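Robotic table clearing

Robotic table clearing is the removal of objects from a table and the wiping of its surface by a machine. It is treated as a benchmark for household and shop-floor automation, as it combines grasping, sorting and contact with a surface.

Most systems use two arms with parallel or angular grippers. Rigid parts of known shape are handled reliably. Cloth, thin sheets and liquids remain difficult.

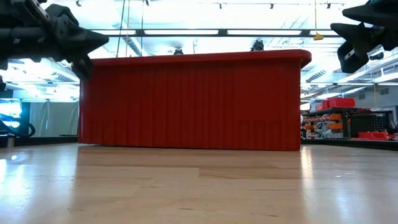

In a trial published by Savchuk on July 30, 2018, the Mevby controller attempted 1,641 picks and failed in 277 of them. The median time for a full table was 240 seconds. A later version, Dritar, added force sensing at the wrist and was tested on 17 table layouts.

No system of this type is in general household use. Commercial work, including that of Elico, is limited to fixed stations where the objects are known in advance.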